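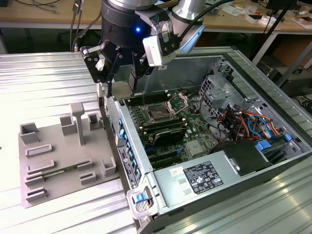

Ticket: memory install stops short, stick won't click home
Opened by: Harriet Sorensen
Queue: bench automation
Status: open, waiting on parts

Opening this one properly now because I've been grumbling about it in the chat since the start of August and Lamai (fair enough) told me to write it down.

The job is the RAM swap on the old towers. Pick the stick up off the fixture plate, line it up with the slot, push until both ends click, let go. I can do it with a coffee in my other hand. The arm can do everything up to the push and then it gets shy. It comes down lovely and straight, the notch is over the key, it starts pressing, and then it decides it's hit something it shouldn't and backs off with error 18. The stick is left standing in the slot looking for all the world like it's installed. It isn't. Give it a wiggle and out it comes.

What I've tried so far

Cleaned the fingers. There was a bit of grime on the pads and I got all excited, but no change.

Re-taught the fixture plate. The pick was never really the problem, but I'd bumped the plate with my elbow and wanted to rule it out. Picks are still fine.

Swapped the stick for a different one, then swapped the board for a different one. Same stop, same error.

Slowed the approach down to 50 per cent. Slightly nicer to watch, otherwise no difference.

Put the force limit up. This did help a bit! Out of 100 goes overnight I got more full seats than before, but I also got one where the whole case skated sideways across the table, and I put the limit straight back to where it was. The case isn't clamped. I know. I'd assumed the weight of it would be enough.

Reply from Lamai Boonchu, 4:10 pm

Hi Harriet, can you check the board is on all its standoffs? If the middle of the board is springing down when you push, the arm sees a soft contact and then a hard one, and Plirnitz treats that as a collision. Had this on the Jaidee bench last year. Also, are both latches open before it starts? Please don't raise the force again until the case is held down.

Harriet, 5:25 pm

Okay, you're a genius and I'm a goose. Two standoffs missing on this board, right under the memory end. You can see it bow if you get your eye down level with it and push with a thumb. I've put the standoffs in and it's a lot better, though still not what I'd call good. The first slot seats most times now. The one furthest over still trips the error more often than I'd like.

Latches: yes, open, but I'm opening them myself by hand. There's a separate ticket for getting the arm to do that and I'd rather not talk about it.

Lamai, 5:40 pm

That's a decent jump. For the far slot, try pressing one end and then the other. People do it that way without thinking. There's a rocking press in the Reltodent library, but it was written for dental trays so check the distances before you run it, they'll be too big.

Harriet, next morning

Rocking press is in. Distances were miles too big, thanks for the warning. Cut them right down and ran it at the slow speed with my hand on the stop button the whole time, and it works! One end clicks, tiny pause, other end clicks. I made everyone in the lunchroom come and have a look. My brother-in-law still asks when it'll be able to unload his dishwasher, and I have to tell him it took us weeks to push one thing into a slot, so he should keep his rubber gloves handy.

For the record, because people do ask whether this thing is ready to take over the refurb bench: no, not yet. It'll happily do the same stick in the same model of case all night. Hand it a tower with a cable flopped over the slots and it's stuck, and I'm there moving the cable. We've got roughly 2000 towers to get through and I'd guess most of them have a cable flopped over something.

Still to do

Clamps for the case. Cuvwood quoted me for a pair with soft jaws, order's gone in.
Add a tug check after the press, so a half-seated stick gets flagged before it goes down the line.
Add "count the standoffs" to the prep sheet.
Put the force limit in the locked settings so I can't fiddle with it at night.

Leaving this open until the clamps turn up and I've done another overnight run with both slots.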